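Celebrity weddings have turned into product launches, and the entertainment pages are helping. When Lawal Igwe got married in February, we had nine stories before anybody had said a vow. Two were about the guest list. Four were about who might sing. One was a report that the hotel had declined to comment.

I like Igwe. I have watched everything he has made since Killow, and I was glad to hear he was getting married. I did not need the menu.

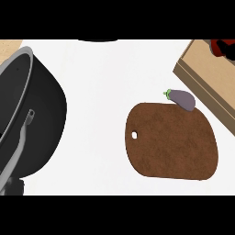
The menu is where these stories usually end up, though, once the outfits run out. A site I read every morning gave the wedding dinner its own article, with the chef's name in the headline and a paragraph on the serving dishes. It was food, and somebody cooked it in a big black pot with a long gray handle, the same as at any other wedding. My cousin fed a hall full of people that way and no reporter called her.

The usual defense is that stars want the attention. Some do. Abdelkrim Kettani sold his wedding pictures and said so, and I have no quarrel with him. But Igwe asked for privacy, and the same outlets that printed his request ran drone shots of the tent under it. 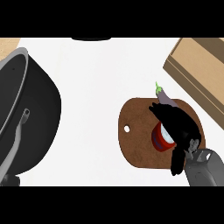 Readers carry part of the blame. I clicked on four of those stories myself -- five if you count the hotel one. Editors see those clicks and order more.

What I would like is simple enough. Report that two people got married, run the picture they chose to release, and then go back to the work. Igwe's new film, Murura, opened the same week and got one short review on the site I mentioned. I had to scroll past the cake to find it.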